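I've carried the Hetlow pouch every day since January and I still love it! It's a small black fabric bag with a zip and a webbing loop, and it weighs next to nothing (70 grams on my kitchen scales).

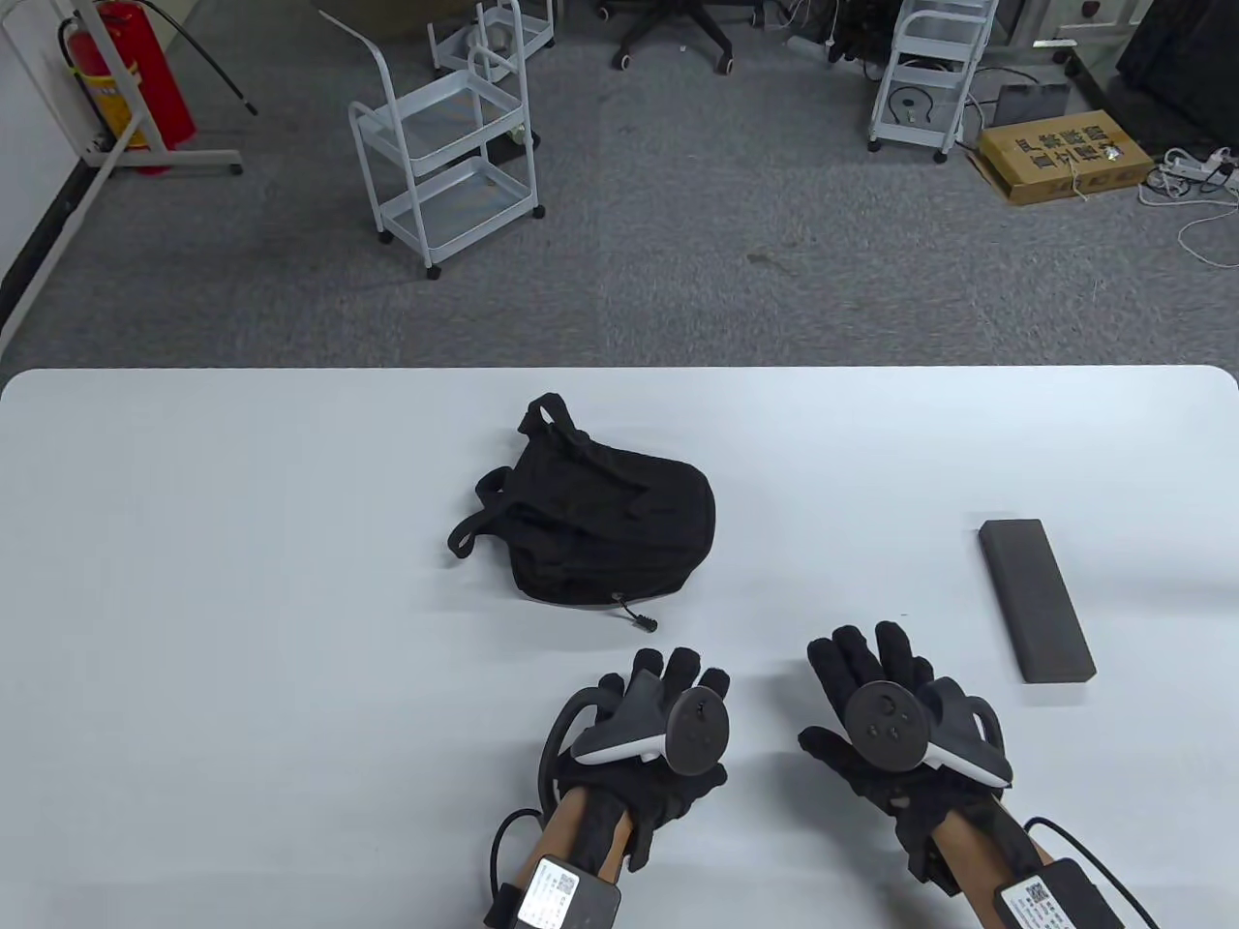 ## What fits in mine

- Keys, lip balm and a bus pass
- My phone, if I take the case off
- A folded Geltell rain hood, just about

The lining is pale grey, so I can find things in it, which my old Bickerstaff one never allowed. It goes flat when it's empty too and slides down the side of a suitcase. 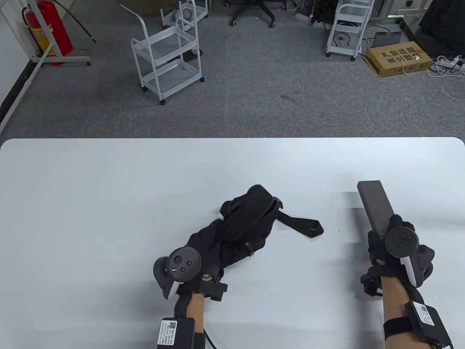 *Ruth Holroyd*

We sell it in black only, £12 from the Trumanbridge shop or by post. Wash it by hand in cool water and hang it up by the loop, and please don't tumble dry it (I've tried, the zip went all wavy). Stock code 616.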